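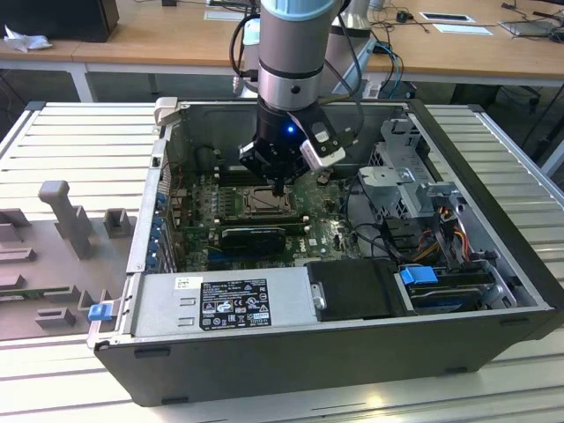

Last modified: 20 October 2023

Bottom Heat and Rooting in Greenhouse Lavender Cuttings
Project report, Marlene Chisholm and Anselmo Gallardo

1. Purpose
The project compared rooting of lavender tip cuttings on heated and unheated benches in the teaching greenhouse at Wendedero. Growers in the district pay for bottom heat through the cooler months, and the grower who supplied our stock plants, D'Amico, wanted to know if it was worth running for this crop.

2. Method
A total of 252 cuttings were stuck in August, half on each bench, in a peat and perlite mix. No rooting hormone was used. Mist timing was the same for both benches. Each cutting was lifted after 27 days and scored from 0 to 5 for root development, with 0 meaning no visible roots and 5 meaning roots on all sides of the plug. Both authors scored every tray and the lower score was kept where we disagreed.
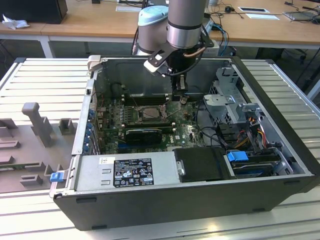 Mix temperature was logged with a Zistent probe in the centre tray of each bench, wired back to a computer in the header house. The first plan was to keep the computer under the mist line to shorten the cable run. A desktop case with its side panel removed leaves the green motherboard and all its small capacitors and connectors open to damp air, so even a closed case with vents seemed a poor choice for that spot. The longer cable added no measurable error when checked in an ice bath.

3. Results
On the heated bench, 101 of the cuttings scored 3 or higher. The unheated bench was slower and much less even, with the weakest trays along the south wall. Stem rot was seen on both benches and was worst where the mist overlapped.
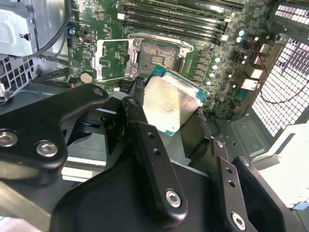

Figure 3. Processor held in a gripper near the open CPU socket.

4. Limits
There was one bench per treatment, so bench position and heat cannot be separated. The Ikance mat also cycled off overnight twice before the thermostat was replaced. A repeat trial should swap the benches halfway through and record colour and leaf drop as well as roots.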